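Kadeo Bedroom Pickup Notes
README, version 4

Hi, and thanks for downloading this. Kadeo is my collection of notes and photos on picking up litter and stray stuff in lived-in bedrooms. I started it because I wanted something better than the usual cleaning checklists, which all seem to be written for a house where the worst problem is a cushion facing the wrong way. My rooms have wrappers on the carpet and a bottle on every flat surface, and I wanted notes that began there.

What's in the folder

There are 169 short room write-ups and 2,157 individual item entries. A write-up covers one room on one occasion: what was lying out, what went in the trash, what got put back, and what I left alone. An item entry is a single line, something like "tissue, crumpled, carpet, trash". They're plain text files, so open them in whatever you like.

The photos sit in their own subfolder. Not every write-up has one (I didn't get into the habit until December, sorry), and the early ones are a bit of a grab bag.

How items are sorted

I use 11 labels, and you'll find them all in labels.txt. The ones you'll see most are trash, recycle, wash, put back and leave. I went back and forth for ages on whether "recycle" deserved to be separate, because in a bedroom there is usually one bin and everything ends up in it. I kept it in the end. If your household doesn't sort, merge recycle into trash and nothing else will break.

Some calls I made that you might disagree with:

Chip bags and snack wrappers are always trash, even if there are crumbs of hope left in the bottom. I log the small wrappers separately from the big bags, as they hide in different places and I kept missing the little ones.

Tissues are trash. I don't inspect them. Please don't write to me about tissues.

Drink bottles depend on what's in them. If I couldn't tell, the entry says "check" and you'll need to decide what to do with those lines yourself.

Cups are wash if they're on the floor, no matter how clean they look.

Slippers go under "put back" only when they're somewhere silly. A pair sitting on a shelf has a home as far as I'm concerned, so it gets "leave".

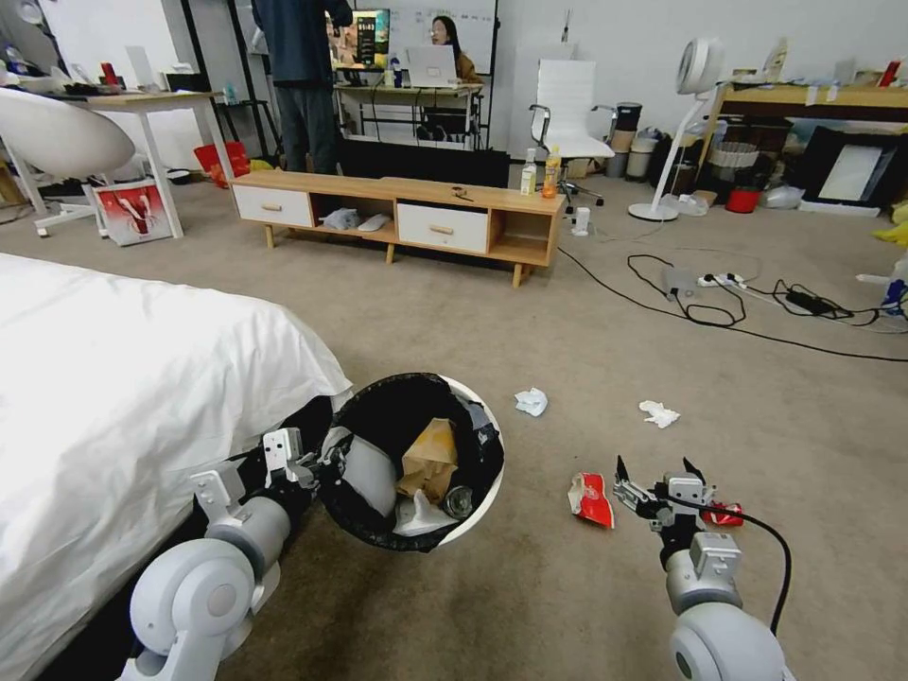 Cables get "leave" too, by the way. I tried tidying cables as part of a pickup in the first version and it doubled the time and unplugged something I needed. Power strips and adapters are the same deal – go around them, then come back another day with cable ties and some patience.

Order of work

Every write-up from version 2 on follows the same order. Bin first, next to the bed, then the nearest bit of floor, then farther out, then the tops of furniture. Moving the bin to the mess beats carrying the mess to the bin, and I'll die on that hill! Bedding comes last. If a comforter is hanging down to the floor I lift the edge before I call the floor done, and yes, I've been burned by that more than once.

Desks are out of scope. Somebody is usually working at one, and what looks like junk to me is a receipt to them.

Known problems

The item names aren't consistent. You'll find "wrapper", "snack wrapper" and "candy paper" all meaning pretty much the same thing. There's a half-finished synonyms file, and help is very welcome.

Carpet is overrepresented. I've only got a handful of hard floors, so anything about sweeping is thin.

The rooms tagged Trimerby use an older label list. The converter script handles most of them but trips on blank lines.

Two files in the Hviid set have the same name with different capitals, and that makes a mess on some computers. Rename one before you unzip the rest.

Using it

Take it, change it, print it and stick it on a closet door. A mention of Kadeo is nice if you publish something. The download is hosted on Cikent, and the comments page there is the best place to send corrections – I read it most evenings.

Last updated Thu 17 September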